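Speaker notes – "What the bed remembers: quilting, stitches and a good night's sleep"
Flarton Textile Society, 07/02/2016

Slot is 30 minutes plus questions. Don't rush the opening. Water on the left of the lectern this time.

Start with hands. Ask who has slept under a quilt made by someone they knew. Wait for the hands to go up, then ask who has ever turned one over to look at the back. (Far fewer, usually.) The back is where the fun is! Knots, changes of thread, the spot where a second person took over and their stitches are half the length.

Then what quilting is for. Two layers of cloth with something soft in between, and stitching to stop the soft stuff sliding to the bottom. Everything else is decoration, and what decoration – feathers, cables, clamshells, hearts, all doing the same plain job of keeping the wool where you put it.

Pass round the Wolde sample. It has clamshells on one side of the centre and something closer to waves on the other, and I love it for that. Clean hands please, and it comes back to me before the break.

Move on to the present day. The same idea is under most of us every night.
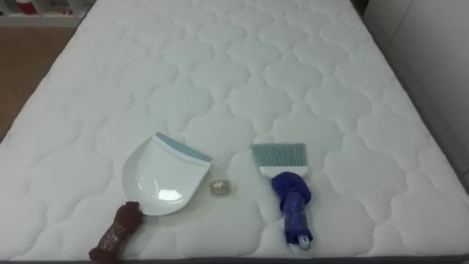
Rounded cells stitched over a white mattress top.

Point to make: curved lines flatter the padding. A straight grid gives you tidy squares, but curves let each cell puff up in the middle, and the light does the rest. Old quilters marked theirs by drawing round a cup or a plate. I tried it in August with a saucer and a stub of chalk and got through one corner before supper. Bring the saucer, it gets a laugh.

Spacing next. Close stitching makes a quilt flat and firm, wide stitching makes it lofty but lets the filling wander. Wool forgives you. Cotton wadding doesn't, at least the old sort, so you see cotton quilts worked very densely indeed. If anybody asks about down, say it's a whole other talk and I'd happily give it.
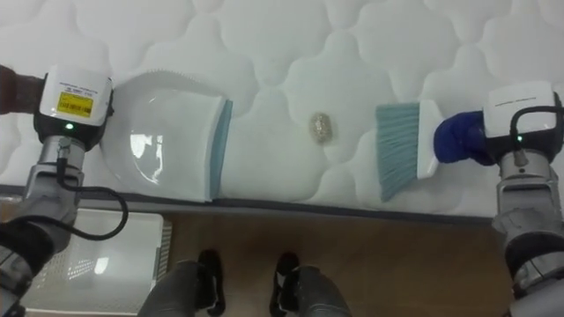 Recessed seams between the puffs, with a dark grey band along the lower side.

Edges! Please don't skip this even if time is short. The edge of a quilt wears first, from being pulled up to chins. Binding gets replaced, sometimes more than once, and each new binding is a bit of dating evidence. On the Windix coverlet there's a blue one sitting on top of a much older brown one, and you can feel the ridge with your thumb.

Now the economics, briefly. A full bed quilt done by hand is a winter's work. My own count for one small cot quilt came to 3,000 stitches and I stopped counting with a border still to do. So when stitching by machine came along, people did not mourn it much. They took it up with glee and carried on doing the special ones by hand. 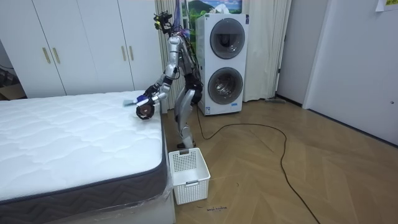 My grandmother would have disagreed about the glee, came a note from Flarkilero after I last gave this bit, and she kept her machine for hems and wouldn't let it near a quilt. Lovely, and worth reading out. There were plenty like her, so soften "people" to "many people" when you say it.

Care. Keep this part practical. Air quilts on a dry day, out of strong sun. Refold along different lines each time you put one away. Don't store them in plastic. Dust gets into the stitched lines and stays there, so go gently along the seams with a soft brush.
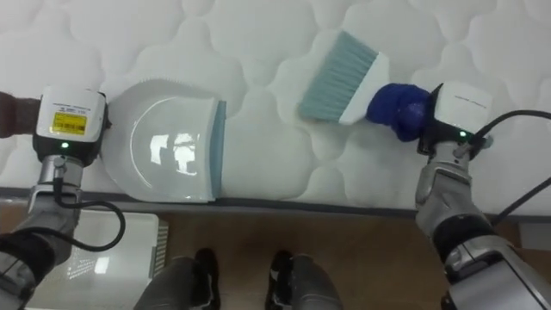

Last section is on looking closely, and it's the one I most want people to go home with. Choose a single line of stitching and follow it until it stops, or joins another, or gets lost. You can practise on anything quilted: the panels on this mattress are outlined by shallow, wavy seams, and at the bottom a strip of dark grey piping finishes it off. Then do the same with something old and see how much more the line wobbles.

If there are 5 minutes left, show the back of the Wolde piece again. If not, go straight to questions and remind them the handling table is open until the hall shuts. Collect the saucer.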